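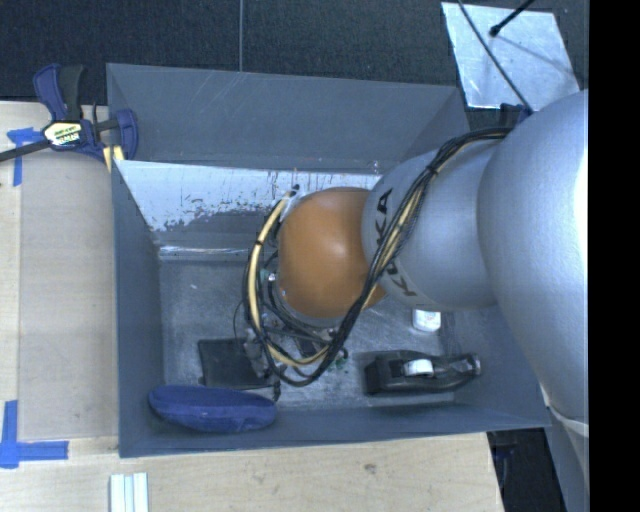
What a Picking Cell Costs Before It Picks Anything

The arm is the easy part of the budget. It has a price, the price is on a quote, and the quote is good for a set number of days. Desta Bogale learned that early in her first year of planning automation at Purner, a distributor of office and drugstore goods with one warehouse and a packing floor that runs two shifts. What took her the rest of that year was everything that bolts to the arm, sits under it, or has to be rewritten so the arm can be told what to do.

Purner wanted a cell for mixed bins. Its small-order business is made up of odds and ends: one tape dispenser, one sponge, one small bottle, all going to the same customer. People pick these orders by hand from open bins, and they do it quickly. The question for Bogale was whether a robot could take over part of the work on the second shift, where the company has trouble keeping staff, and what it would cost to find out.

She started with a spreadsheet that had four lines: robot, gripper, camera, installation. By the time the plan went to the owners, the spreadsheet had 31 lines and the robot was less than a third of the total.

The gripper line

Most of the growth came from the end of the arm. A gripper that handles a flat block well may do badly with soft foam. A dispenser with a roll of tape in it has a weight that shifts to one side, and it can land in the bin on any face. Small round containers roll when they are touched. Bogale asked three integrators to quote on the same range of goods, and each came back with a different tool and a different list of items it would not promise to pick.

Coşkun, the integrator Purner ended up hiring, was the only one that asked for the goods before it sent a number. Purner shipped a crate of 300 items. Coşkun sorted them into groups by shape and surface, ran trials, and sent back a sheet showing which groups it would stand behind in a contract. About a fifth of the crate was left out.

"That sheet was worth more to me than the quote," Bogale says. "I could go to our order history and see how many orders had only the good items in them. Then I had a real number to put against the cost."

Her advice to other buyers is to pay for this step. Purner was charged for the trial and got the fee back as a credit when it signed. A buyer who decides against the project loses the fee, and Bogale thinks that is still a fair trade.

Cables, clamps and bins

Cabling was not on her first spreadsheet at all. The lines that run along an arm to its tool bend with every move, and a wrist that has to reach down into a bin bends them more than most. They wear. Purner now carries two spare sets and has a line in the yearly budget for replacing them, along with the labor to do it.

Bins were another surprise. The warehouse already had plenty, in several ages and sizes, and the plan assumed the cell would use them. Older bins had bowed walls. Some sat a little crooked on the table, which matters to a machine that has been told where the corners are. During trials, a bar clamp and tape marks on a tabletop are enough to hold a bin in place and put it back where it was. A production cell needs a fixture, and the fixture needs bins that match. Purner bought 2000 new ones. Bogale would have bought them anyway within a few years, so she split the cost between the project and the regular supply budget. The owners accepted that after some discussion.

Floor space, guarding and power came in close to plan. So did the camera. The label printer needed a new stand.

Software and the people who run it

Purner's warehouse system is called Clirport, and it was set up for people with handheld scanners. It tells a picker what to get and waits for a scan. It had no way to say that an item had been tried and missed, or that a bin should be sent to a person instead. Adding those messages took outside programmers most of a winter, and it was the one line that went badly over. Bogale had budgeted for six weeks of work. The final invoice arrived in February, by which time the cell itself had been ready for a month.

She also underestimated training. Two operators per shift were sent on a basic course, and that was fine for starting and stopping the cell and clearing a dropped item. It did not cover adding a new product, and Purner adds new products constantly. The catalog stood at 1606 small items when the plan was written, and the list changes with every season. Purner later paid for one operator to take the longer course, and moved her to a higher pay grade when she finished it. Both costs are now permanent lines.

Lease or buy

Pralurora, an equipment finance company, offered Purner a lease with service included. The monthly payment was higher than a bank loan would have been. In return, the gripper could be swapped once during the term without a new contract, and service calls were covered after the first year.

Bogale ran both versions. The loan won on total cost if nothing changed. The lease won if the tool had to be replaced before the fourth year. Given the crate trial and the items left out of it, she expected the tool to change, and Purner signed the lease.

Her spreadsheet is now shared with two other firms in the same business park. It includes a column she added late, showing who first raised each cost. Fourteen of the lines were raised by a vendor after the first quote. Nine came from people on the packing floor, who were asked to look at the plan only after the first draft was finished. For the second cell, which is still waiting on approval, they were brought in before any quotes went out. The owners are due to vote on it on 10/04/2026, and the request includes money for cables.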